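Namthorpe bag fee brings in less than promised, and the numbers raise questions

By Mohsin Virk

Thu 25 September

Namthorpe's pay-per-bag trash program was sold to residents as a money saver. Three months in, the town says it is working. The town's own figures make that hard to judge.

The program began in June with a trial on the streets between Gestport Road and the old rail cut. Households there buy printed bags at the hardware store or the town office and set them out on the usual day. Anything in a plain bag stays at the curb. Recycling and food scraps are still picked up free.

In a two-page update posted this week, the public works office said trash from the trial streets had dropped 29 percent. It called the result "a clear sign that residents are ready for the change" and asked the town council to spread the fee to every home by next spring.

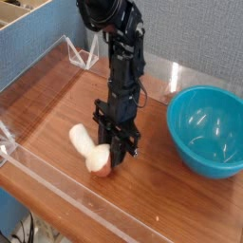 What the update leaves out is where the trash went. The 29 percent covers only what was picked up at the curb on the trial streets. It does not count what was dropped off at the transfer station, which takes household trash from any resident with a sticker and does not ask for a street address. Nor does it count the bins behind the shops on Bhutto Street, where two store owners told the council in person that their dumpsters have been filling up early.

Asked for transfer station weights for the same months, the office said they were "being put together." They were also being put together in a reply sent to this site four weeks ago.

Then there is the comparison itself. The drop is measured against spring, when people clean out garages and basements. A fair test would set this summer against last summer. The office said last year's route sheets were kept in a different format.

The money is no clearer. The trial took in $1,785 from bag sales through the end of August. The update lists that as "savings to date," but it is income, paid by residents on top of a property tax bill that has not gone down. The hauler, Bestar, is paid a flat rate under its contract and charges the same whether the trucks come back full or half full. Any real saving would have to come from a new contract, and talks on that have not started. 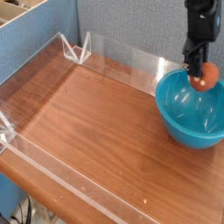 The office also points to a mail survey in which most replies favored the program. It sent out 200 forms and got 14 back. The update prints the first number and not the second, which came out only when a council member asked for it from the floor.

Bag fees have cut trash in other towns, and this one may yet do the same. Several people on the trial streets said they had started composting and didn't mind the cost. Others said they now take their bags to work.

The council is due to take up the wider plan at its next regular meeting. Public works said the transfer station weights should be ready by then, but would not give a date.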